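Skeline Bench Arm
by Bretia Workshop Supply

Small-shop automation > Arms and grippers > Skeline

In stock at our Sestcombe counter. Ships Thursday if you order before 2 p.m.

We get asked nearly every day whether a machine can finally take over the dull jobs in a small shop, or the ones waiting for you at home on the kitchen counter, and we've been at this long enough to give you a long answer (sorry in advance, there's coffee if you visit us). The short one is: some of them, some of the time, and the Skeline is the arm we'd hand a friend who wanted to find out for themselves.

What it's like to live with

The Skeline is a tabletop arm with a two-finger gripper and a little camera at the wrist, so you see the job the way the fingers do. It clamps to any solid bench, runs off a regular wall outlet, and takes most of our customers around 11 minutes to set up. You teach it a move by guiding it through by hand. Folks tend to start with sorting offcuts and clearing up the small stuff that gathers on a work surface by the end of the day, and we think that's a lovely place to begin!

Through the wrist camera: a strip of particleboard with a drilled hole, and a small cream-yellow piece between the open fingers. 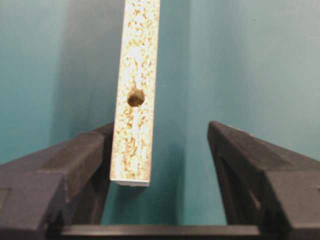
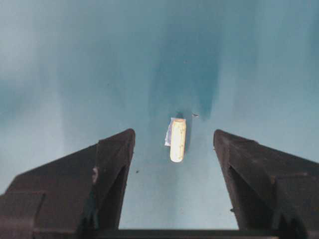 What it does well, and what it doesn't yet

Straight-sided pieces are its favorite thing in the world. Give it a tray of cut strips, all more or less the same size, and it will move them along to the next tray patiently while you get on with something better. Small parts with rounded ends are harder. They roll, they turn sideways, and you'll want to slow the arm down and let it try twice.

Laundry, we'd say no. Dishes, only if they're sturdy and you don't mind supervising. Sweeping up crumbs and sawdust is still a job for you and a brush, and we haven't seen an arm at this price that changes our minds.

Specifications

Reach: 281 mm from the base
Largest recommended load: 200 g
Fingers: 2, replaceable
Control: Sastry desktop software, included

In the box

Arm, bench clamp, power supply, wrist camera, one spare pair of fingers, and a printed guide with a good many of our own notes in the margins.

Returns

Try it on your own chores for a month. If it isn't earning its spot on the bench, bring it back to the Sestcombe counter or send it in the original box, and we'll refund the arm in full. Opened finger sets can't be returned.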